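Household Energy Use, Unit 4
Cold Storage in the Home
Handout prepared by Misaki Oshima

Read this before the lab session. Bring a calculator and the worksheet from Unit 3. The worksheet uses the same method, so most of the steps will be familiar.

1. What a refrigerator does

A refrigerator moves heat from the inside of a box to the room outside it. A fluid called the refrigerant evaporates in the coils on the cold side and takes in heat. The compressor then squeezes the vapor, which raises its temperature, and the coils on the warm side give the heat off to the room. The fluid passes through a narrow tube or valve, its pressure drops, and the cycle starts again.

The room gains all the heat taken from the food, plus the electricity the compressor used. Leaving the door open will not cool a kitchen. Students miss this on the final every year.

2. Where the load comes from

Heat gets into the cabinet by four main routes:

- through the walls and the door, all day long
- past the door gasket, if it is worn or dirty
- with room air, when the door is opened
- with warm food and drinks placed inside

Cold air is denser than warm air. In an upright model it spills out at the bottom of the opening and room air comes in at the top. A chest model keeps more of its cold air when the lid is lifted. Glass doors usually let in more heat than solid insulated doors of the same size.

Small beverage fridge, door open:

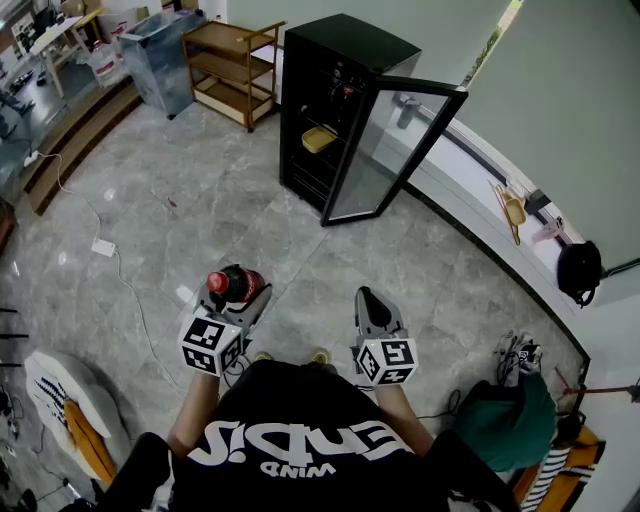
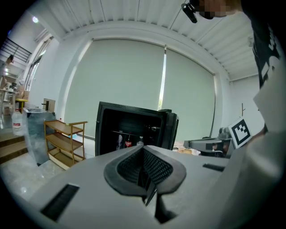 3. Working out yearly use

The label on an appliance gives its power in watts. Do not multiply this by 24 hours. The compressor cycles on and off, and the share of time it runs is called the duty cycle. Use a plug-in meter where you can.

Worked problem. Romain's kitchen refrigerator uses 469 kWh a year. A replacement is rated at 358 kWh a year. The saving is 469 - 358 = 111 kWh a year. At 20 cents per kWh, that comes to $22.20.

Now suppose he moves the old unit to the garage and keeps it plugged in. The household total is 827 kWh, and the saving is gone. Note that the garage temperature will also change the figure. We have ignored that in this problem.

4. Good practice

Set the fresh food section to 37 F (3 C). Check it with a thermometer standing in a glass of water on the middle shelf, left overnight. The numbers on the dial are not degrees.

Leave space behind the cabinet as the manual directs. Vacuum exposed coils twice a year with the plug pulled. Wipe the gasket with warm soapy water. To test it, close the door on a strip of paper and pull. If the strip slides out freely, the gasket needs attention at that spot.

5. For the lab

Work in pairs. Record the meter reading at the start and end of the session, the room temperature, and the number of door openings. Angelica Saludo has the meters and will sign them out at the front desk.

Problem set 4 covers sections 1 to 3. Show your units on every line.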